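About Skillureo

Hi, and thanks for clicking through to the page most people skip. I run Skillureo, a small outfit that rents, sets up and supports tabletop robot arms for companies that aren't sure they want one yet. That last part is pretty much the whole business. If you already have a robotics department and a line that runs three shifts, you're probably fine without me (but say hi anyway, I love hearing about other people's cells!).

I started out doing repair work on packaging machines and kept getting the same call. Somebody had bought an arm, it had sat on a pallet since May, and could I please come and make it do something. I did that often enough to figure there ought to be a way to try one first, on your own parts, before signing for anything. So I bought two arms, built two benches, and put up a website with a terrible logo. We're now four people and the logo is a little better.

What we offer

Our main thing is the Sotier bench kit. It's an arm, a two-finger gripper, a control box and a work surface on a slotted aluminum base, and it comes to you already bolted together and tested. You rent it for 10 weeks at a time. Setup takes us a day, training takes another, and after that you've got a phone number that goes straight to one of the four of us.

The second thing is what we call a Hopkin session, named after the street our first shop was on. You send us a box of your parts and tell us what bothers you about handling them. We put them under the gripper and find out what it can do with them. We're always happy to get awkward stuff — anything with a cord, a lid, a switch or a floppy end — and we like to start slow, with a hand on the part, before anybody talks about fixtures.
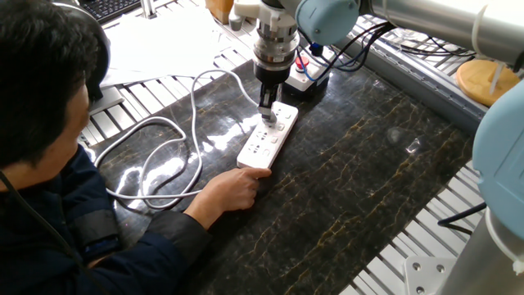
A power strip under the gripper, with a hand on the near end.
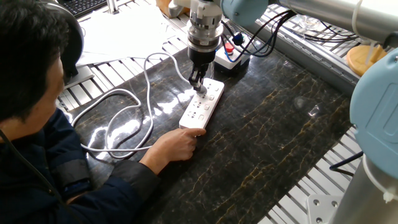
A session costs $186 per part, flat, and you get a written report with clips and our plain opinion. Sometimes the opinion is "keep doing this by hand," and I've sent that one out plenty of times. People seem to take it well, and a fair number come back a year later with a different part. We've done almost 125 sessions so far and I still open every box myself, because I'm nosy.

What we don't do

We don't sell arms, and we don't get a commission from anybody who does. If you finish a rental and want to buy, I'll tell you what I'd look at and what I'd stay away from, and then you go talk to the dealer. We also don't do welding, painting or food. I get asked about food a lot! There are good shops for that and I'm glad to point you to one.

We're not the cheapest, either. You can find a used arm online for less than a couple of our rentals would run you, and if you're handy and patient that may be the better way to go.

Where we are

The shop is in the old Skovberg building, second door past the loading dock. The freight elevator is slow, so if you're dropping off something heavy, call from the parking lot and we'll come down with the cart. Visitors are welcome most afternoons. Bring a part in your pocket if you like, and if a bench is free we'll try it while you have a coffee.

Rental prices and the session form are on the Services page. For anything else, the contact form lands in my inbox and I usually answer the same day.

Page updated 2019-07-29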